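Teaching by Hand: Pictures from the Coffee Table Sessions
Posted June 16, 2020 by Paora Pryor

Welcome, and thank you for stopping by our little gallery! A good many of you wrote in after the February newsletter wanting to know how we go about showing a robot a job, and whether it's as slow as it sounds (it is, a bit, but it's the good kind of slow, like teaching a kid to tie a shoe). So I promised you a page with the work at hand on it, and I'm happy to finally put it up.

We call the project Drollden, after a street one of us used to live on, and the idea is simple enough. A person drives the arm through a chore from start to finish while the computer records every move, and then the person does it again, and again, until there are enough good runs to learn from. For the coffee chore we set ourselves a goal of 100 runs, and as I write this we have 69 that I'd be willing to show my mother.
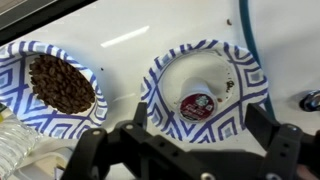
Whole beans on one paper plate, a single-serve pod on the other, and the fingers open wide.

I should say a word about how the driving works, because people always ask me that first. You sit in a chair with a handle in each hand, you squeeze to close the fingers and relax to open them, and for the first 5 minutes you feel hopelessly clumsy. Then something settles in your shoulders and you stop thinking about your hands so much. My own advice to new drivers is to go slower than feels natural on the way in, take a breath before you squeeze, and please, please don't rush the lift! A run with a long pause in the middle can be trimmed afterward, but a jerky one usually has to be thrown out, and that stings when it was your fortieth try of the afternoon.

We also like to trade drivers every 40 minutes, partly for the sake of everybody's wrists and partly because each of us reaches for things a little differently. I come in high and straight down, the way I pick up everything, and the others tease me for it. All of those habits end up in the recordings together, and I'm rather fond of that.

The next batch of runs will be with cups and spoons, and I'll add those pictures to this page once I've sorted through them.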